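How to clean the inside of a desktop computer

Last updated 22nd May

Many people clean the screen and the keyboard of their computer, but they never open the case. After one or two years the dust is sitting on the fans and in the filters, the machine becomes loud in summer, and the owner thinks that he must buy a new one. In most cases he must only clean it. I clean my own two computers every April, before the warm weather comes, and I want to explain how I do it.

What you need

A Phillips screwdriver of medium size.
A soft paintbrush, new and dry.
A can of compressed air, or a small electric blower. I have one from Stestari and it does the work well.
Cotton swabs.
Isopropyl alcohol, as pure as you can find it.
A small dish for the screws.

Please do not use the vacuum cleaner of the household. The plastic nozzle can build up static electricity, and it also can pull off small parts, for example jumper caps.

Before you open the case

Shut down the computer in the normal way. Switch off the power supply at the back, pull out the power cord, and then press the start button for a few seconds. Now take out all other cables. If you are not sure where they belong, make a photo with your phone first. I did not do this the first time, and I searched a long while for the correct place of the speaker plug.

Carry the computer to a place where dust is allowed to fly. A balcony or a garage is good, when the weather is dry. The kitchen is a bad choice.

Opening and positioning

On most towers the left panel, seen from the front, is the one to remove. It is held with two screws at the back. Slide the panel backward and lift it away. Then lay the tower down on its side, with the open side up. Like this it stands firmly and you have both hands free.

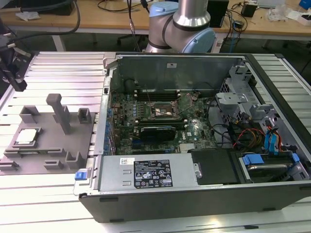

Touch a bare metal part of the case before you touch anything inside, and repeat this from time to time. In winter, when the air in the rooms is very dry, I wear a wrist strap in addition.

Removing the dust

Begin with the brush. Go softly over the surfaces where the dust lies thick, and always brush toward you and out of the case. Do not press on the memory or on the small parts of the board.

For the fans, hold the blades still with one finger and only then use the air. A fan which is driven by compressed air can turn much faster than it was built for, and the bearing suffers. Keep the can upright and give short pushes. If you hold it upside down, cold liquid comes out.

The power supply remains closed. Blow through its grille from outside, and that is enough. Inside there are parts which can hold a dangerous charge even without the cord.

Dust filters can usually be pulled out. Wash the plastic ones under lukewarm water and let them dry completely, best overnight. A foam filter which crumbles must be replaced. I ordered mine from Wunderden.

Sticky dirt

In homes where people smoke or fry a lot, the dust becomes greasy and the brush does not help. For fan blades, take a cotton swab with a little alcohol. It should be damp and never dripping. Let everything dry before you close the case.

How often

With carpet or pets I recommend every 6 months. In a room with a hard floor, every 9 months is sufficient. A computer which stands directly on the floor collects more dust than one on a desk, so a low shelf already helps.

Closing again

Check that no cable touches a fan, put the panel back and tighten the screws by hand. Connect the screen and the power, start the computer and listen for one minute. If something is scraping, shut down, pull out the cord and look again for a cable at the fans.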